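The Second Life of a Striped Shirt

How one town's clothing exchange changed the way its households think about the closet

June 5, 2021

For most of the last century, the town of Purkthorpe made cloth. Its mill turned out shirting, ticking and plain cotton jersey, and a family that worked there seldom bought a garment without knowing something of how it had been put together. The looms stopped long ago. The brick buildings along the canal now hold offices, a dental practice and a furniture showroom, and the people of Purkthorpe buy their clothes as everyone else does, in large numbers and with little thought for where those clothes will go when they are no longer wanted.

It was this last question that led to the founding of the Moynihan Clothing Exchange, which occupies the ground floor of the former dye house. The Exchange opened with a single rack and a borrowed scale. It now receives donations from 13 collection points in Purkthorpe and the neighboring town of Skotthorpe, and it is open to the public for 55 hours each week.

The principle is simple. A household brings in clean garments that it no longer wears and receives credit by weight. The credit may be spent on anything on the floor, from a child's raincoat to a wool overcoat. Garments that cannot be worn again are sorted for rags or for fiber, and a small number are set aside for the sewing classes held upstairs.

What the founders did not expect was the condition in which most clothing would arrive. An internal review found that very little of it was worn out. A missing button, a dropped hem or a stain that would have yielded to cold water accounted for a great share of the bags. Much of the rest had nothing wrong with it at all. It had been folded badly, pushed to the back of a drawer and forgotten.

The Exchange therefore began to teach. Its household course, offered in three evening sessions, covers washing, mending and storage, and it has proved more popular than the credit system that was meant to be the main attraction. The waiting list for the August course was full within days of its announcement.

The storage session is the one that former students mention most often. It deals with matters that earlier generations learned at home: which fabrics should hang and which should lie flat, how to keep knitwear from stretching at the shoulder, how to smooth a jersey top so that the stripes meet at the side seams. None of it is difficult. It requires a flat surface, a little patience and a willingness to handle one piece of clothing at a time.

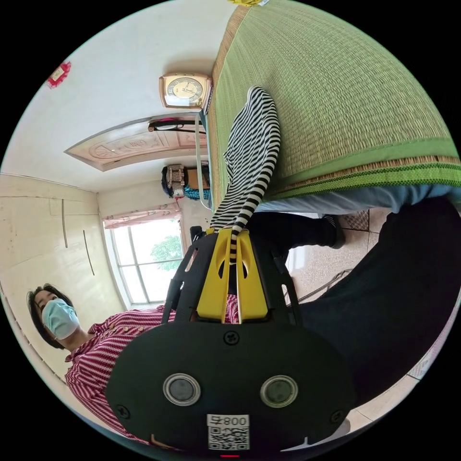
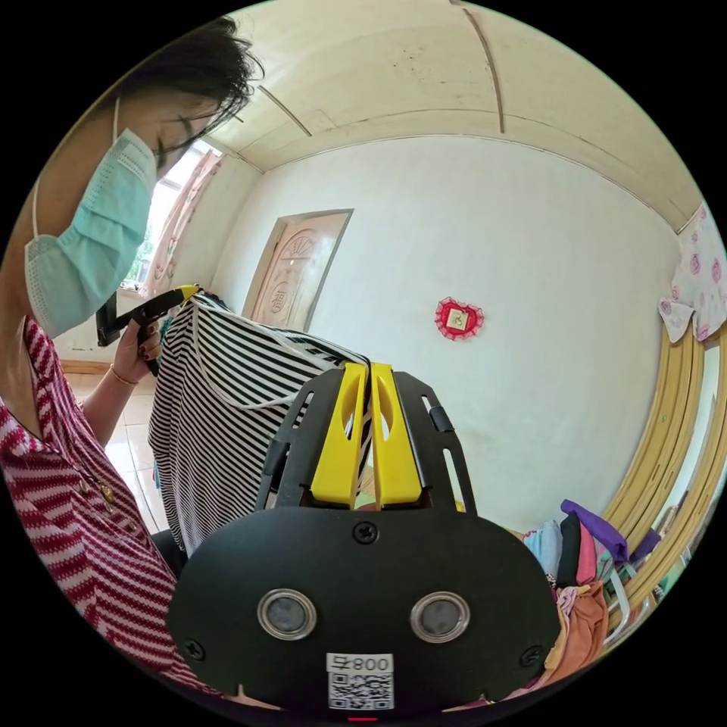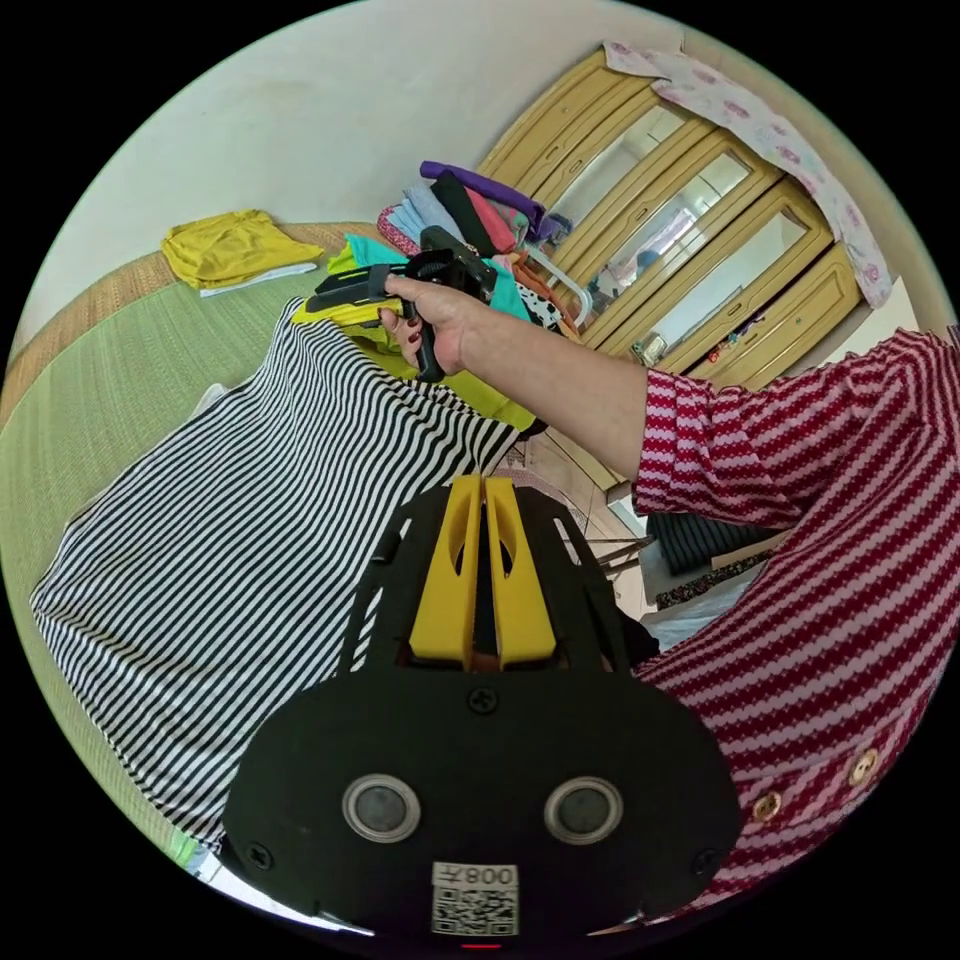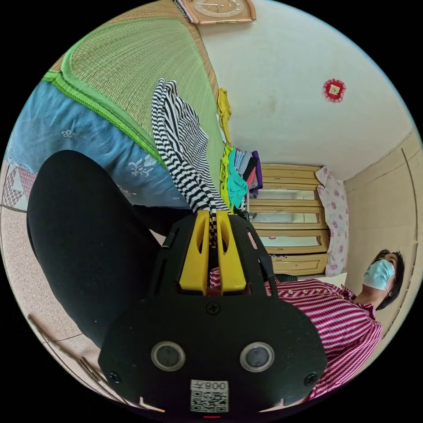

Handling garments at home. The striped piece in the third and fourth pictures is black and white.

The course makes particular use of striped cloth, and there is a local reason for this. The Purkthorpe mill was known in the region for a narrow two-color stripe sold under the name Bradis, and older residents still use the word for any striped shirt, whatever its maker. Instructors have found that stripes are also a good teacher. A plain shirt hides a careless fold. A striped one shows it at once, and a beginner can correct the line by eye without being told what is wrong.

Care labels receive a full hour. Many of those who enroll admit that they have never read one closely. The class learns the symbols for washing, bleaching, drying, pressing and dry cleaning, and then each student is asked to bring a garment from home and to explain its label to the group. The exercise often produces some surprise — particularly among owners of viscose blouses.

The mending session is more practical still. Students learn to replace a button with a proper shank, to close a split seam with backstitch and to darn a small hole before it becomes a large one. The Exchange supplies needles, thread and a box of odd buttons that has become something of an institution. Some of its contents are believed to date from the mill itself.

Skotthorpe has watched these developments with interest. The public library there has cleared a room on its upper floor, and a second exchange is to open in it once the new shelving has been installed. It will begin with seven collection bins and a shorter course, taught on the same lines. The two towns have agreed that credit earned in one may be spent in the other, a matter that took about 3 months to settle.

Questions remain. The Exchange depends on rents from the upper floors of the dye house, and a roof repair that was put off last year cannot be put off again. The supply of men's clothing is thin in every season. Children's shoes arrive in quantity but seldom in a state to be passed on, and a cobbler has yet to be found who will take them at a price the Exchange can meet.

Donations are accepted at the canal entrance during opening hours. Garments should be clean, dry and placed in a closed bag. Coats and other heavy items should be handed in at the counter, where they will be weighed separately.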